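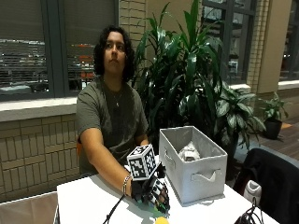

The Hokon box is an open-topped desk box for small things that would otherwise stay out on a shared table. It has no lid and no inner dividers. Before loading it, find the two looped handles, one at each end. Set the box on the table at an angle, as in the photo, so that a seated person can reach into it without moving it. It can go straight once the table is put away for the day.

## 3. Loading the box

1. Press the bottom flat from the inside with an open hand. Run a thumb along each lower corner.
2. Put the box on the table, back from the front edge, where forearms won't knock it.
3. Place flat items first. Notebooks and folders go against the long wall.
4. Add soft items next: cloths, pouches, folded bags. Fold them once. Do not roll them.
5. Put small loose items in last, in the corner nearest the person who uses them most.
6. Check that nothing stands above the rim.

**Note:** Load the box with up to 4 pounds. Above that the sides bow outward and the box no longer slides onto the shelf.

**Caution:** Do not put cups in the box unless they are empty and dry. The bottom is not sealed.

### 3.1 Paper and cloth

Crumpled paper takes up more room than anything else and hides what is under it. Decide at the end of each session whether it is trash. If it is, it goes in the bin. If it is packing material that will be used again, flatten it and put it under the flat items from step 3.

Cloths can stay in overnight. Take them out if they are damp. 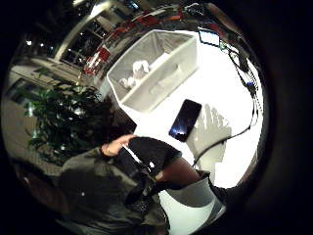
Blair Dow asked whether phones should go in the box too, and wrote that "mine ended up under the cloths twice in one week." Leave phones out. Keep them face up on the table next to the box, and hand them back before the box is moved. The same goes for keys and badges.

### 3.2 Cables

1. Unplug at the wall end first.
2. Coil each cable loosely and close it with a strap.
3. Lay coils on top of everything else.

Cables that belong to the table stay with the table. Move them to one side so the box can be lifted without dragging them.

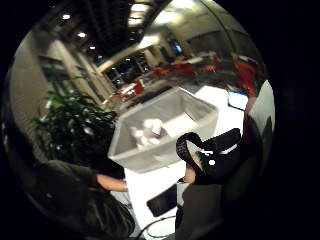
If a cable is too stiff to coil flat, hang it on the hook under the shelf. Do not force it into the box.

## 4. Moving and storing

1. Lift by both handles. One handle alone will tip the load toward the far end.
2. Carry the box level.
3. Slide it onto the McIver shelf, short end first. The shelf opening is 570 mm wide and 236 mm high.
4. Turn the label side out.

**Note:** Replacement labels are sheet 894 in the supply drawer. Ask Hadiza Oyelaran for the drawer key.

For cleaning, see section 5.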